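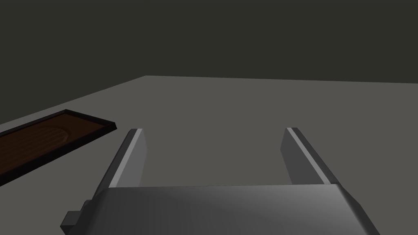 Wrist view in the simulator, gripper open over the table, tray on the left.

Filed under: Teleoperation / Demonstrations

10/3/22, Marlene Haberkorn wrote:
> We recorded 133 demonstrations for the Rinent task with the
> hand controller. The trained policy closes the fingers too
> early in many trials. Should we record more, or is something
> wrong with the way we show the task?

Dear Marlene, dear list,

I had the same trouble in Benden last year, so I write what helped us. Please correct me if your setup is different.

First I would look at the recordings before making new ones. When a person drives the arm by remote control, he often starts to press the trigger while the arm is still moving. The robot learns exactly this habit. We asked our operators to stop above the object, wait a short moment, and only then close.

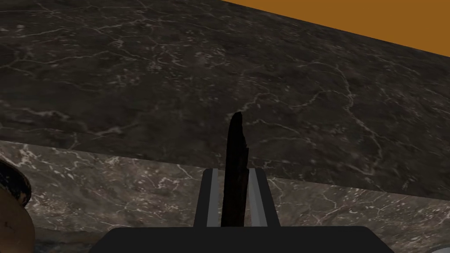 Long and narrow objects were the most difficult for us. If the operator takes them near one end, they can turn between the fingers during the lift. We now show the grasp near the middle, and we let the operator practice 34 times before we save anything.

Second, please check the delay between the controller and the simulator. With Salian we measured 700 ms on a bad day, and nobody can give a clean demonstration with this. The people feel the delay and they close early to compensate it.

I would throw away the worst recordings and train again with the rest. In November we will put our operator notes on the Sketgate page, 2 pages only. I can send you the draft sooner if you want it.

With kind regards from Benden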